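Do you really need a drawer organiser to pack a suitcase?

January 18, 2023

Every new year the same advice does the rounds: buy a set of little drawers, keep your travel bits in them, and packing will take care of itself. I have my doubts. I've owned three drawers' worth of "travel bits" for 8 years and I still forget the toothpaste.

The people at Holesico, who will sell you a box to put your boxes in, suggest a full "packing station" with 20 separate containers. I can't imagine who has the shelf space. My own version needs a clear run of table, the open case, one basket for clothes and one small organiser for everything else. I used it before our last trip to Polodcombe and it did the job, which is more than I can say for the packing cubes.

1. Put the organiser between the clothes and the case

Folded clothes go in the basket on one side, the open suitcase sits on the other, and the drawers stand in the middle. Small things go in the case first, so you can see them before the jumpers cover them up. If you have to walk across the room for each item, you'll wander off and make tea. 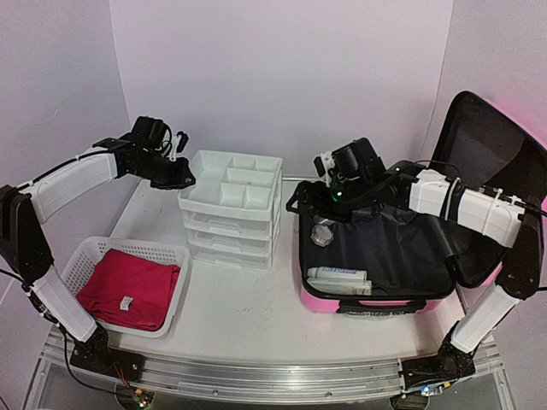

2. Use the open tray for things you're taking

The six little sections on top are the only part of the unit I would pay for. Anything going on the trip gets put there the night before. Drawers are where things go to be forgotten – I once found 2 adaptors and a Peris luggage lock in the bottom one, months after I'd bought replacements.

3. Wash the thing before you fill it

This is the tip I never see in the glossy guides. Pale plastic shows every speck, and the small compartments are much worse than the wide ones. Dribbles of shampoo and toothpaste sit in the corners, and a quick wipe with a cloth only pushes them further in.
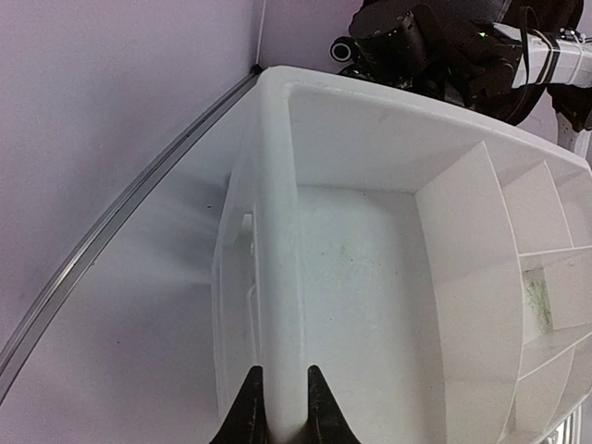
Greenish residue in one of the small compartments, and specks across the main floor.

I tried the Pearce cleaning paste on a tray like this and wasn't impressed. Warm water, washing-up liquid and an old toothbrush cost me nothing. Use the toothbrush along the dividers, rinse, and stand the tray upside down on a towel. Skip the scouring pad – it scratches the plastic, and scratches hold dirt.

4. Don't buy a bigger one

A 900 ml tub of something does not belong in a suitcase, so you don't need a compartment that will hold it. If the small bits won't fit in one tray, take some of them out. I usually start with the second hairbrush.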